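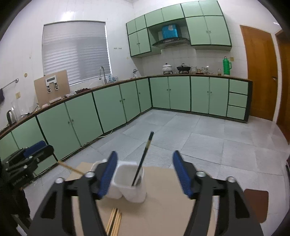 Tostlow, 8/17/22

What is a public inquiry?

Sometimes a thing goes badly wrong and people want to know why. A government can then set up a public inquiry. An inquiry is a group of people, called a panel, whose job is to find facts and write them down.

An inquiry is different from a court. A court can send a person to prison. An inquiry cannot. It can only say what happened and suggest changes.

The Isbridge flood inquiry began in January. Its panel has three members, and the chair is Beril Ertürk, a retired judge. The chair runs the meetings and decides who speaks next.

People who tell the panel what they know are called witnesses. The Isbridge panel heard 55 witnesses in 24 days. It also read letters, maps and phone records. All of this is called evidence. Most meetings were open to the public – anyone could sit and listen.

The panel then wrote a report of 200 pages. It ends with 19 suggestions, called recommendations. One says that the river gates at Prisness must be tested every year.

The government does not have to follow recommendations. It does have to answer them in writing. The answer will be read out in the assembly by the minister for rivers, Zoltán Balogh.

Words to know
Panel: the people who run an inquiry
Witness: a person who gives evidence
Recommendation: a suggested change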